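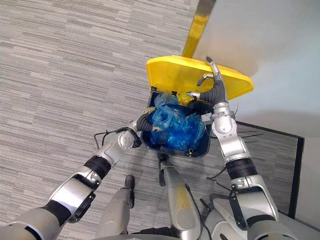

Taking out the trash is a boring chore. For you. For a robot it's one of the best tests there is! Why? Because a trash bag is floppy. It has no shape of its own, it crinkles, it slides. Grippers (that's the robot word for hands) have a hard time with stuff like that. And there are two jobs going on at once. One gripper is up at the yellow lid, the other is down by the blue bag. Try it at home with your own bin. One hand for the lid, one for the bag. Easy, right? Now try it in oven mitts.

Home Robots Space Bugs Try It Grown-Ups

So which gripper is best? Depends on the job. Lots of kinds out there.

Suction cups. Great on flat boxes. Terrible on a wrinkly bag, the air sneaks in through the creases.

Pinchers. Simple, strong, kind of like tongs. Good for blocks and cans.

Fingers that curl. More like yours. More parts, more things to go wrong, but they can hook, press AND pinch.

At the Numham robot room we tried 2 kinds on the same chore, 37 tries in all. Pinchers first, then curly fingers. The pinchers kept closing on nothing. Very slippery bags!! The fingers did better but they were slow. Really slow. You could eat a sandwich.

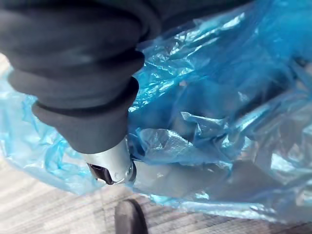
Up close: a metal gripper meets a crinkly blue bag.

Next, cameras. A robot needs to see what it's grabbing. Put a camera up high, on the head, and it gets the whole room. Put one down at the wrist and it gets the small stuff, like wrinkles. Wich one is better? Trick question. The wrist camera can't tell you where the bin is if all it sees is plastic. The head camera can lose the fingertips behind the bag. So we like having 2 views.

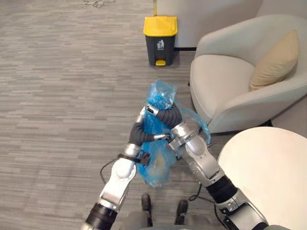
Arms matter too, not just hands. An arm bends at its joints, same as your shoulder, elbow and wrist. More joints, more ways to reach. But two arms have to share! If both want the same spot, bonk. Look how close the grippers get when they both have hold of the bag, right in the middle, one overlapping the other. That takes careful planning from the controller.

Controller = the part that tells the arms what to do. We compared those too. The one we call Bevik moves one arm, waits, then moves the other. Safe but slooow. The other one, Barbosa, moves both together. Faster, and a lot more bonks. 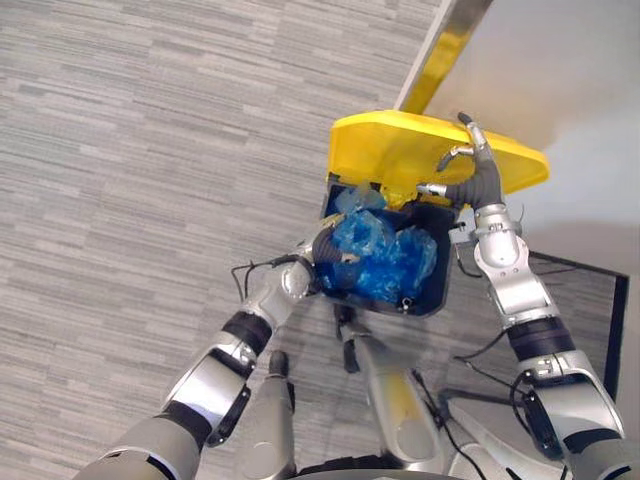

Our favorite? Barbosa with curly fingers, even with the bonks. The kids at Cunddale school voted for Bevik becuase it never rushes. Fair enough.

Your turn. Get a plastic bag (ask first, and never put one near your face). Pick it up with kitchen tongs. Then with just two fingers. Then your whole hand. Write down wich way dropped it the most.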